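Sorting Small Parts on a Workbench

Empty the bench before you buy any bins. Put back only what you used in the past month and box up the rest.

Give each kind of job its own color. Shallow trays suit screws and clips you reach for often. Deeper baskets are better for cords and hand tools. Print labels in large capitals and put them on the side facing you.

Keep baskets toward the back and low bins in front.

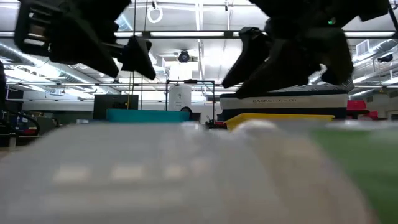 Labeled basket at the back, with a yellow tray in front and a teal bin to the left.

Spend 5 minutes on Sunday putting strays back.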